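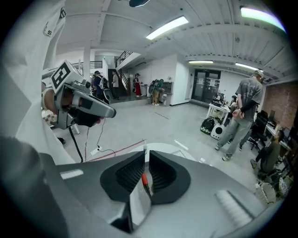

Our student robotics club at Trelenell has a project this spring with the name Vokdale, and this page is the gallery of it. The idea of Vokdale is simple to say and slow to do: we want an arm that can take small things from a desk and put them back in their places. Before the arm can learn this, we show it with our own hands, using hand-held grippers. The marker is our first object and still my favorite one, because it is slim and it punishes every lazy movement. Look at how it stands a little tilted between the two black pads. With a thick object such a tilt does not matter so much, but with a marker it decides if the cap goes on or not. The square black-and-white pattern on top of the other gripper is for tracking, and we ask all members to keep it free from sleeves and fingers during a recording.

I write the lines on this page myself, and English is my third language, so please send me a message if something is not clear. I will correct it.

The gallery begins with the large hall, where we have the practice on Thursday. It is the best room we ever had. The ceiling is high, there is space to walk, and the stairs to the upper level are good for the people who want to watch. In our old room at Hulme we had to move the tables before each practice and move them again after, and half of the evening went away like this.

Working in pairs
We always start the new members in pairs. One person does the movement and the other person follows with the second gripper, close but not touching. After 7 good recordings they change roles. It takes patience. Most people are too fast in the first week, and then too slow in the second week, when they have seen their own results.

The cables
A cable hangs from the gripper, and it will find your foot if you let it. Our rule is that you look at the floor before you lift the gripper, also when you are sure. Power adapters stay on the floor and do not travel with you. Please do not pull a cord to make it longer. Ask for another one.

The red tape
New members often ask about the tape on the floor. It is the line of our practice area. When you stand with a gripper, you stay on your side, and when you only pass through, you go around. If a piece of it comes up, tell the person who leads the session and do not repair it with tape of a different color.

What we recorded until now
The marker task has 400 recordings, and 130 of them we had to throw away. The most common mistake was to close the pads before the marker was in the middle. The second one was talking to a friend and turning the whole body together with the gripper. I was guilty in this one too.

The competition
In May we go to the small student competition at Amen with a team of 2 people. The task there is to sort pens, markers and one spoon into three boxes. The spoon is new for us and we are a little afraid of it. Hanna Górecki will drive the arm and I will take care of the computer.

For people who want to join
You do not need to know programming. Come with short or rolled sleeves, tie up long hair, and bring shoes that are closed. Gloves we have in three sizes. The first hour is only practice with the marker, without recording, so you can drop it as many times as you need. Small children can watch from the stairs together with a parent.

The next pictures will come after the competition, when I have the time to choose them.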